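Doblar paños sin volverse loca

Confieso que durante años mis paños de cocina vivían hechos una bola en el cajón, y cada vez que necesitaba uno salían tres más detrás. ¡Un desastre! Me lo arregló mi cuñada Noemi en una tarde, con un té de por medio.

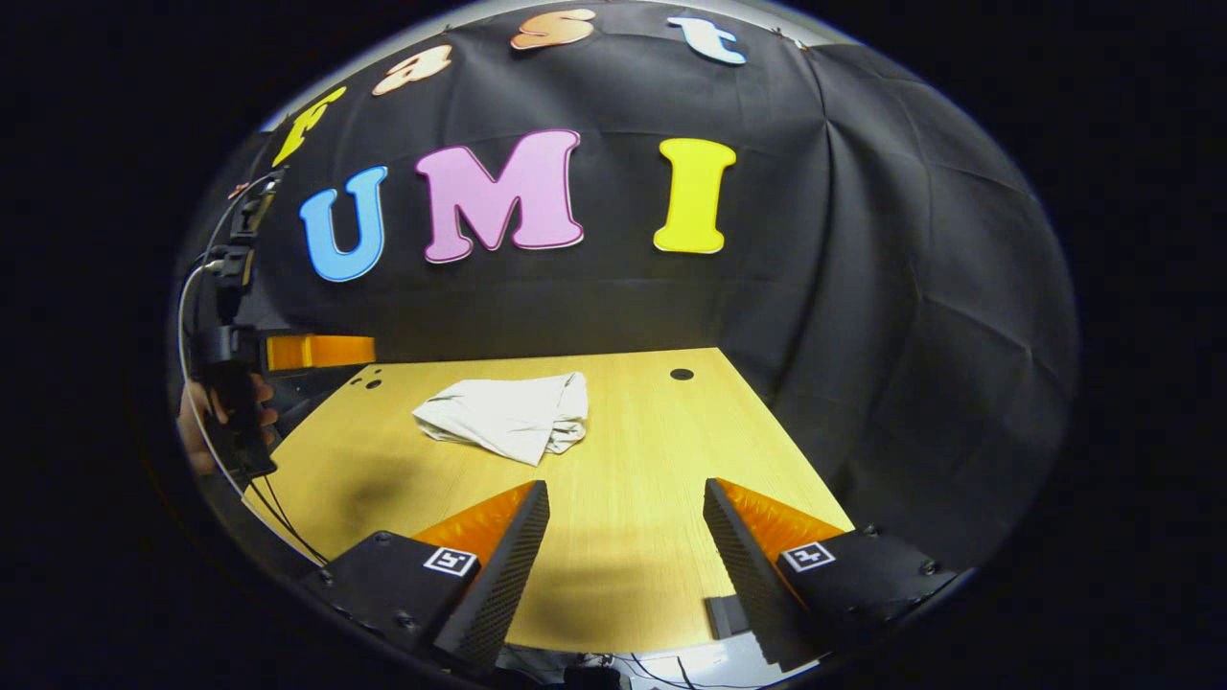

Lo primero es sacudirlos bien al salir de la lavadora, agarrándolos por dos esquinas (yo les doy 5 sacudidas fuertes, manías mías). Así se van casi todas las arrugas y te ahorras la plancha, que para un trapo me da muchísima pereza.

Luego, a doblar: por la mitad a lo largo, otra vez por la mitad y en tercios hasta que quede un paquetito que se sostenga de pie.
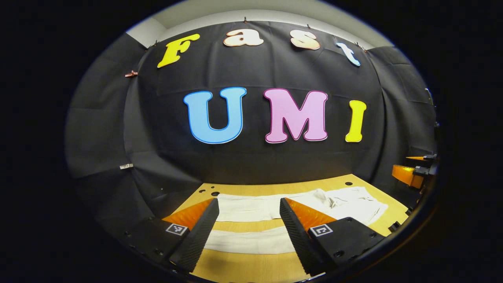

Yo antes doblaba en el aire, contra la barriga, y siempre me quedaba un pico colgando. Con una mesa cambia todo: extiendes la toalla blanca sobre la madera, la alisas con la palma desde el centro y las esquinas casi se juntan solas. Los míos los compré en Vilar, a 3 euros cada uno, y siguen estupendos. Eso sí, nada de suavizante, ¡que luego no secan!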